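Teleop demos for soft bags: how many before you give up?

hekau_dropout
Joined in July, still have most of my fingernails. I'm recording demos of two arms working on a soft fabric pouch with stuff in it. Leader-follower setup, Prurken grippers. The pouch sags, I chase it, the policy learns to chase it too. I have 17 usable episodes and a sore neck. How many do people collect for something floppy?

ernska_fan
1,000. Sorry.

hekau_dropout
I have a job and a dog.

slowleft
Disagree with 1,000. We got decent behavior on towels with far fewer, but one person recorded all of them and did the same thing every time. Left arm holds, right arm works. If you swap roles when you get bored, the policy gets bored too.

ernska_fan
Towels don't have anything inside them. A full bag moves its own weight around while you're holding it. Also, towels are the task people pick when they want a nice video.

slowleft
Towels are a respectable task and I won't hear otherwise.

tai_wrangler
Try guiding the arms by hand for the first contact, then go back to remote. I can never feel the fabric through the leader arms. Adds 2 minutes per episode.

slowleft
Then your hands are in the wrist camera view and it learns to wait for hands. Ask me how I know.

hekau_dropout
Going to stick with remote. My current habit is right finger in at the side of the bag first, left gripper open and waiting at the other end.
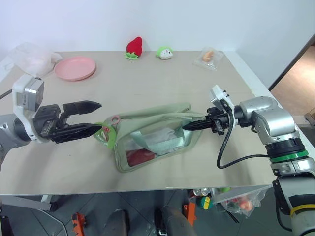 I think the left comes in too late, so by the time it closes I've already dragged everything sideways. Might try closing both together tonight.

ernska_fan
Close the left one first. And delete the episodes where you dragged it, all of them.

hekau_dropout
That leaves 2.

slowleft
Quality data.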